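Section 4: Fitting the processor

Now for the best part of the build! Take your time and enjoy it – the Drusik workstation board is roomy and a pleasure to work on.

CAUTION: Unplug the power cord and touch bare metal on the chassis before you go near the socket. Never touch the pins.

1. Free both levers and swing the metal frame open.
2. Hold the processor by its left and right edges, heat spreader up.
3. Match the notches to the socket and lower it straight down. No pushing!
4. Close the frame and lock the levers, one after the other. 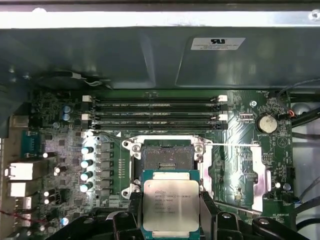
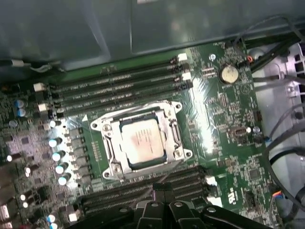 Memory comes next, and the order you fill the slots in matters more than people expect. Start with the slots that have white latches and leave the black ones for later upgrades. In the bank above the socket the two colors alternate, so it's easy to land one slot over – check the latch at each end before you press. A module goes in with a good firm click, and it's a lovely sound.

NOTE: Leave the round coin-cell battery alone while you work. If you do take it out, the clock and your saved settings go back to factory values.

5. Wipe the heat spreader with a lint-free cloth and put a small dot of paste in the middle.
6. Set the cooler down level and tighten its screws a little at a time, corner to opposite corner.

Questions about this section go to Iolanda Lacerda at the Aslow bench.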